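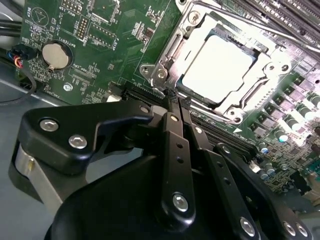 図3-1 CPUソケット周辺(緑色のマザーボード)

3. CPUクーラーの取り付け

Kekholm 185 空冷クーラー 組み立てガイド。この章はマザーボード側の準備からファンの配線まで。ケースへの組み込みは4章。電源まわりは5章。

作業の前に
・電源ユニットのスイッチをOFF、コンセントも抜く
・金属部分に触れて静電気を逃がす。カーペットの上での作業は避ける
・CPUがソケットに入っていて、固定レバーが掛かっていること。まだなら2章に戻る
・マザーボードはケースの外。ケースに入れたままだと裏のプレートが付けられない機種あり

必要なもの
・プラスドライバー(2番)。軸の長いもの。短いと手がヒートシンクに当たります
・無水アルコール、けば立たない布
・付属の袋A(ネジ類)、袋B(グリス、へら)
 ※Drulauの店頭セットで買った方は袋Bの中身が違います。グリスがPlameck製の小袋になっているだけで、手順は同じ。

3.1 バックプレート

1. マザーボードを裏返す。下には梱包のスポンジか、厚手の紙を敷く。机に直置きしない。
2. プレートの保護シートをはがす。
3. プレートの穴をボードの穴に合わせる。四隅全部。向きがあるので、「UP」の刻印がメモリ側に来るように。
4. 押さえたまま表に返す。
5. 袋Aのスタンドオフを四隅に手で締める。工具はまだ使わない。

注意:スタンドオフは2種類入っています。短いほうは別ソケット用。長さが合っていないとクーラーが浮いて、CPUが冷えません。問い合わせで一番多いのがこれ。

メモ:プレートがこの段階で少しガタつくのは正常。ブリッジを締めれば止まりまます。

3.2 ブリッジ

1. 左右のブリッジをスタンドオフに載せる。反りが外向き。
2. ナットを対角の順に仮締め。
3. 四つとも掛かったら本締め。止まったところで終わり、それ以上回さない。

注意:ソケットの固定金具のネジは触らないこと。クーラーの取り付けでここを緩める手順はひとつもありません。緩めてしまったらマザーボードの説明書の指定で締め直し。

コンデンサやチョークにブリッジが当たる場合は、左右の取り違えをまず確認。入れ替えても当たるなら対応外のボードです。対応表はサポートページ、検索欄に「666」と入れると出ます(表の文書番号)。

3.3 グリス

1. CPU表面をアルコールで拭く。乾くまで待つ。
2. クーラー底面の透明フィルムをはがす。忘れる人が多い。はがしたフィルムは捨てずに横に置いておくと、確認になります。
3. グリスをCPUの中央に出す。豆粒くらい。
4. へらで伸ばす必要はなし。載せれば広がります。気になる方は薄く、端まで。

注意:グリスがソケットの中や基板に落ちたら、電源を入れずに拭き取り。綿棒にアルコール。こすらず吸わせる感じで。
注意:目、口に入れない。手に付いたら石けんで洗う。

メモ:古いグリスの上に足すのは不可。必ず全部拭いてから。Rastogiのシートタイプを使う場合は手順3と4を飛ばして、シートを中央に置くだけ。併用はしない。

3.4 ヒートシンク

1. 先にファンを外す。針金クリップの下側から。
2. ヒートシンクをまっすぐ下ろす。斜めに載せてずらすとグリスに空気が入る。
3. 片側のネジを2回転だけ回す。
4. 反対側も2回転。
5. 交互に繰り返して、両方が止まるまで。

注意:片側だけ先に締め切らない。CPUとボードに無理な力がかかります。

途中で持ち上げてしまった場合は3.3からやり直し。面倒でもここは省略しないでください。

3.5 ファンと配線

1. 背の高いメモリを使う場合は、ファンを付ける前に挿しておく。後からだと手が入りません。
2. ファンをヒートシンクに当て、クリップを左右掛ける。枠の矢印が風の向き。ケース背面に向くように。
3. コネクタをマザーボードの「CPU_FAN」に挿す。「SYS_FAN」や「CHA_FAN」ではない。
4. 余ったケーブルは束ねて、羽根に触れない位置へ。

メモ:メモリがファンに当たるときは、ファンを上に5 mmまでずらしてOK。それ以上はケースの側板に当たる恐れ。

3.6 確認

・ヒートシンクを軽く揺すって、ガタつきがないこと
・羽根を指で回して、何にも触れないこと
・フィルムが手元にあること(底面に残っていないか)
・余ったネジは袋Aに戻す。短いスタンドオフ一式が残るのは正常

初回起動
BIOS画面でCPU温度とファン回転数を見る。回転数が0のまま、または温度がどんどん上がる場合はすぐ電源を切って、3.5の配線、次に3.3のフィルムの順に確認。

うまくいかないとき

起動するがすぐ落ちる
→ネジの締め不足かフィルムのはがし忘れ。一度外して底面を見る。グリスは拭いて塗り直し。

「CPU Fan Error」と出る
→コネクタの挿し位置違い。低回転に設定しているとボード側が停止と判断することもあるので、BIOSの下限警告を下げてみてください。

カタカタ音がする
→ケーブルが羽根に触れているか、クリップが片方掛かっていない。

メモリが認識されない
→クーラーの締めすぎ、または片締めで出ることがあります。全部緩めて、交互に締め直し。それでもだめならメモリを挿し直す。

取り外すとき
少し動かしてCPUを温めてから電源を切る。コンセントを抜く。ファン、ネジの順に外して、ヒートシンクを左右に軽くひねってから持ち上げる。真上に引っ張るとソケットの形によってはCPUごと抜けます。ピンが曲がった場合は保証対象外。

次は4章「ケースへの組み込み」へ。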